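4. What we bought, what we should have bought, and what it cost us

4.1 Starting with the wrong list

When Sreekumar Kulkarni and I sat down in July to plan the equipment for this study, we did what I suspect most small groups do. We opened a spreadsheet, typed the name of a robot arm in the first row and spent the rest of the afternoon arguing about it. Payload, reach, whether we could live with the cheaper controller, whether the cheaper controller would talk to our software at all. It was great fun and we got almost nothing useful out of it. By teatime the arm had eaten the whole budget and we had yet to write down a single thing for it to learn from.

So we started again the next morning with a different question: what do we need in hand before the first usable recording exists? That list was shorter and a good deal cheaper. It had hand-held grippers on it, spare finger pads, memory cards, a decent charger, a box of ordinary things to pick up, and tables. The arm went to the bottom, with a note beside it saying "quote only". I'd recommend that order to anyone working on a budget like ours, and the remainder of this section goes through how it worked out, including the bits we got wrong.

I should say what the budget was, as papers in this area are often coy about it and I've always found that maddening. For everything other than salaries and the arm we had 1336 pounds. It had to last the whole collection period, with no top-up. We kept 46 pounds of that back for postage and small breakages, and I'm glad we did, although it went quicker than I'd hoped (return postage is shocking).

4.2 The grippers

We looked at two routes. One was to buy finished hand-held units from Clernetti, who sell them with the camera mount fitted and a year's cover. The other was to have the parts made up by Pillai, a small workshop that does a lot of printing and light assembly, and put the units together ourselves. Clernetti quoted 718 pounds for a pair. Pillai quoted 700 for a pair with a full set of spare fingers and pads thrown in, but with the assembly left to us.

On paper that is a gap of 18 pounds and hardly worth discussing. We discussed it for a week. Sreekumar wanted the finished units and the cover, and his argument was a fair one: our time is money too, even if it never shows up in the spreadsheet. I wanted the spares. Finger pads wear, screws work loose, mounts crack if you drop them on a hard floor, and when that happens in the middle of a session you want to reach into a drawer and not wait on a parcel. In the end we went with Pillai, mostly on the strength of the spares, and I'd do the same again. Assembly took the two of us longer than either had guessed, and one mount had to go back for redrilling.

If you are planning something similar, please do ask for the price of replacement parts before you ask for the price of the gripper! Both firms were quite happy to tell us, but neither put it on the first quote, and it changed how we ranked them.

4.3 Objects

Our object box is boring on purpose. The tasks in Section 3 are all office and desk tasks, so we wanted the sort of clutter that turns up on a real desk: cables, books, tape, adapters, signs. We bought very little new. Most of it came from cupboards, and our rule was that an object could go in the box if we'd be content to lose it.

There was one place where we did spend, and that was on duplicates. Ravindran Kartha, who ran the sessions at our second site in Flisville, pointed out early on that if a thing breaks or wanders off and can't be matched, every recording made with it becomes awkward to extend. He was right. We now buy two of anything that plays a main part in a task and keep the second in its packet. It feels wasteful when you are doing it, and it has saved us from redoing a task already.

Long, floppy and awkward objects deserve a line of their own in the plan. Anything with a lead takes far longer to reset than a block or a cup — you lift it, the cable follows, something else on the table gets dragged along, and then everything has to be put back before the next go. We had costed all the tasks at the same number of tries per hour and that was plain silly. If I were doing the sums again I'd give cable tasks their own row and be stingy with the promised totals.

4.4 Rooms, tables and power

I had put down nothing at all for rooms. We had been offered the use of shared meeting spaces for free, and free is a lovely number to type into a spreadsheet. What I'd missed is that a free room still has to be checked. Is the table big enough? Is the light steady through the session? Can you charge things without running a lead across a walkway? Ravindran visited every room before we used it and sent back a page of notes on each. Those visits were easily the best value in the whole project and they appear nowhere in our original plan.

Lighting came up more often than anything else in his notes. Bright overhead strips look perfectly pleasant to a person and can still be a nuisance to a wide-angle camera pointing across a table, and dark tabletops make it harder to pick out dark objects. We didn't buy lamps. We chose objects and rooms to go together, so the pale items went on the dark tables and the other way about, which cost nothing apart from a bit of thought. Figure 4 has one of the dark tables with mostly pale things laid out on it.

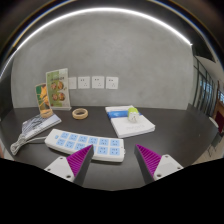
Figure 4. Desk task seen from the hand-held gripper: power strip between the open fingers, with books, a plug adapter, tape and sign holders further back. Wall outlets are at the rear.

Power was the other thing. Our rooms varied a lot in where the sockets were, and I'd now put socket positions on the very first page of any room checklist, next to the table size. A row of outlets behind the table, as in Figure 4, is handy for charging between runs. Where the sockets are down by the door you end up charging in another room, and then somebody forgets to bring the unit back (me, twice). Either buy a second set of batteries or allow for the walking. We bought the batteries.

4.5 Keeping track of it all

We record every purchase and every part in Muser, which is the little inventory tool Sreekumar wrote for an earlier project. It is not pretty, but it ties each recording to the gripper, the pad set and the objects used, so when a pad set starts to slip we can find out which recordings it was used in. You could do the same with a shared spreadsheet. The tool matters much less than writing things down on the day, while you still remember which fingers were fitted.

By 27th September, when we closed the accounts for this part of the work, the grippers were by a long way the biggest single item, and batteries came second. Pads were cheaper than I'd feared. Memory cards were dearer, mainly thanks to me buying small ones first and then having to replace them with bigger ones.

4.6 And the arm?

We still haven't bought it, and I'm rather pleased about that. Having the recordings in front of us has changed what we want. Most of our tasks happen within a fairly small patch of table, so the long reach we were so keen on in July would have been wasted money, and the thing we should really be asking suppliers about is how neatly the wrist copes at low angles over a flat surface. We wouldn't have known to ask. The revised specification is shorter than the first by a page.

There are two costs we haven't worked out yet and would welcome figures on from other groups. One is insurance for equipment that travels between sites, where the answers we've been given so far don't agree with each other. The other is how long a set of finger pads ought to last under daily use. Ours are changed when the person holding the gripper says they feel slippery, which is fine for a team of three and no use at all for a bigger one. Ravindran is keeping a log of pad changes at Flisville for the next round, and we'll put it out with the recordings.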